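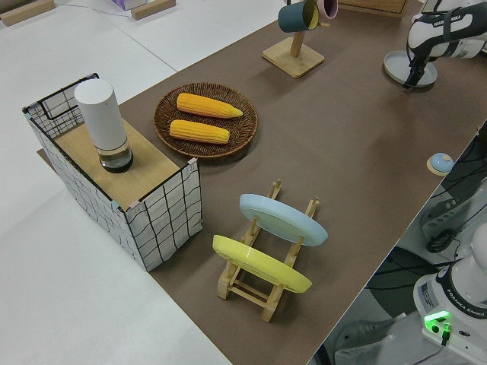
Glosario Penlow de términos rituales, ficha del conjunto de datos

Contiene 400 entradas en español sobre ritos, ofrendas y objetos de culto, cada una con definición, etimología propuesta y fuente. Las definiciones proceden de dos repertorios impresos, el de Flisenden y el de Clonddale, que se copian entre sí más de lo que admiten. Conviene leerlos con desconfianza.

Etimologías

De las 400, solo 58 llevan una etimología que hayamos podido contrastar. Las demás figuran como "recibida", es decir, repetida.

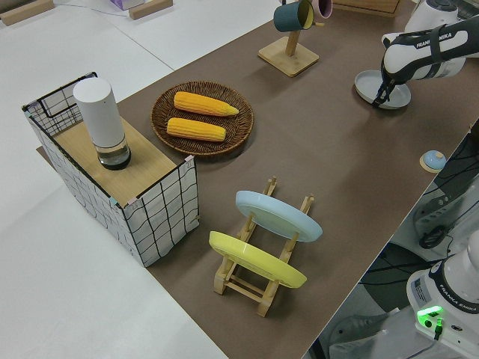 La entrada "primicias" es la que más problemas ha dado. Flisenden la define como la entrega de los primeros frutos y añade, sin fuente, que siempre se presentaban en un recipiente trenzado. Dos mazorcas amarillas en una bandeja redonda de mimbre, como las de la foto, encajan con esa frase, pero lo mismo encajan con cualquier cocina. El campo "recipiente" queda vacío.

Variantes

El archivo variantes.csv recoge unas 1000 grafías. La columna "siglo" la rellenó el equipo de Mthembu a partir de Clonddale, y no la usaríamos para datar nada.

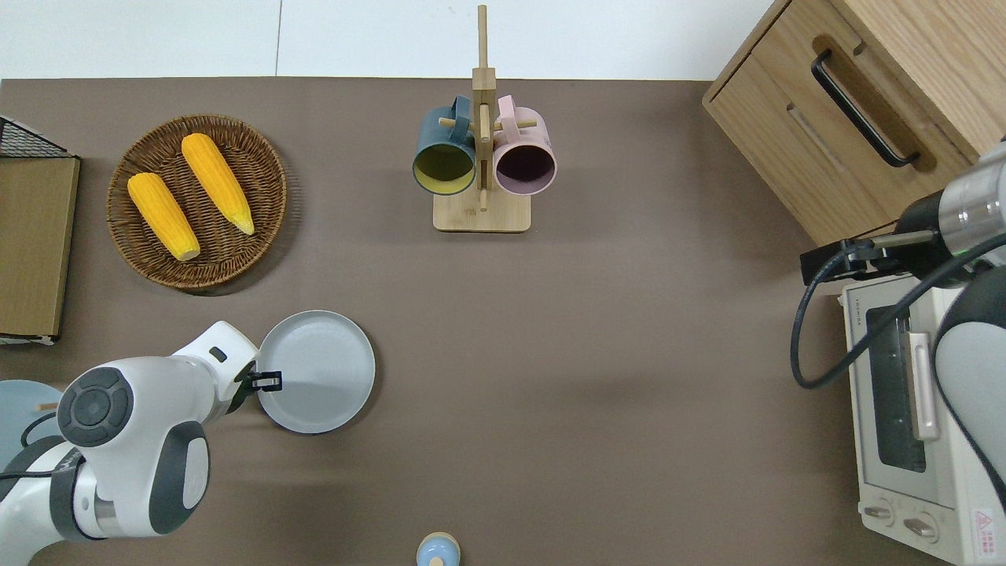 Tampoco la columna "región" merece mucha confianza: 90 filas dicen "general", que en Clonddale significa que no se miró.

Pendiente

Separar "oblación" de "ofrenda".
Revisar las remisiones circulares (voto, exvoto, voto).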